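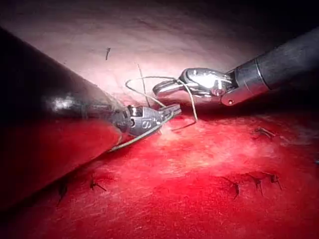
Two instruments at work. The metal of one carries a letter S.

THE LIST OF GRENBRIDGE

The list hung in the hall of the old school in Grenbridge. It had 1173 names, and behind 224 of them there was a small cross in pencil. A cross meant that the family had been told. My brother had no cross.

I came every August, when the road over the hills to Munduvo was dry. The soldiers of the peace force had left by this road 17 years before, in white trucks, and they had waved to us. I also waved. I was a child and I thought they would come back with bread.

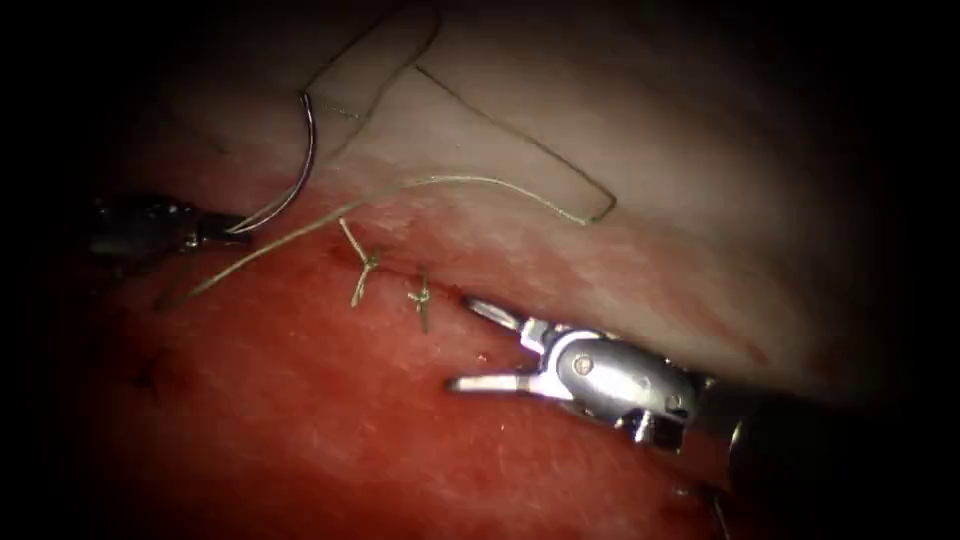
The peace had a line too, drawn on a map between Munduvo and Clenthorpe by men from far away. My mother called it the seam. I think of her word when I see a curved needle held in narrow jaws beside a row of stitches, with pale tissue on one side and deep red on the other. She did not trust a seam that others had sewn for her.

That year I stood in the hall and read the names aloud, as the old people do.
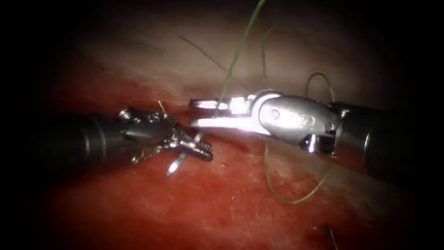

A woman behind me asked that I read more slowly. You go too fast over the ones from Clenthorpe, she said, they also had mothers. I had always hurried there. Their village was on the other side of the line.

I started again from the top.
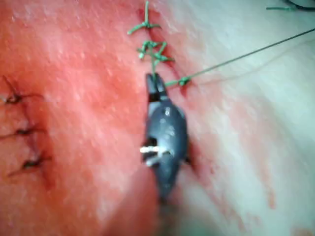 It took until evening. When I reached my brother, my voice became small, and she said his name with me -- not well, with the accent of her side. Then we went on to the next name.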